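Section 4. Comparing finger sets on the hand-held gripper

For the Jellard handle, both finger sets (Herusari long, Barredo short). Do section 3 first. Wrist camera plugged in, controller on, log folder empty.

1. Power down the handle. Wait for the LED to go out.
2. Fit the first finger set. 2 screws each side, snug, no more. Printed parts, they strip.
3. Power up. Open jaws all the way with the thumb lever.
4. Check the live view. Both fingertips must show. If only one does, camera is twisted on its mount, loosen and re-seat.
5. Hold the handle low over a bare patch of table, jaws open, and save one reference still per finger set.

Note: do the still BEFORE any grasps. Trinidad Tolentino's first batch in September had none and we couldn't line the two sets up afterwards.

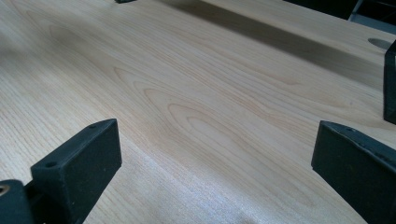
Fig. 4-1. Reference still, jaws wide open, nothing between them.

Glare on the wood is OK as long as the finger edges stay readable. If they wash out, turn the lamp, dont touch exposure. Exposure is locked in the Trirkska profile and both sets need the same one.

6. Close jaws on nothing. Zero the width reading. Open again.
7. Run the grasp list, 16 items, same order both times. Log pass / slip / miss. No "sort of".
8. Swap fingers, repeat from step 1. Yes, power down again.
9. Copy logs off before the controller sleeps (around 500 seconds idle, then the buffer is gone).

CAUTION: Keep hands clear of the jaws while zeroing. Lever has no soft stop.

CAUTION: Do not press fingertips into the tabletop to "feel" for contact. Tips chip and the set has to be re-zeroed.

If the width reading jumps mid run: reseat the cable at the handle end, re-zero, restart that item only. Error 196 is a diferent thing, that's the camera dropping out. Restart the whole list.

Spare screws are in the lid of the Barredo case. Finger sets go back in their own bags, labeled.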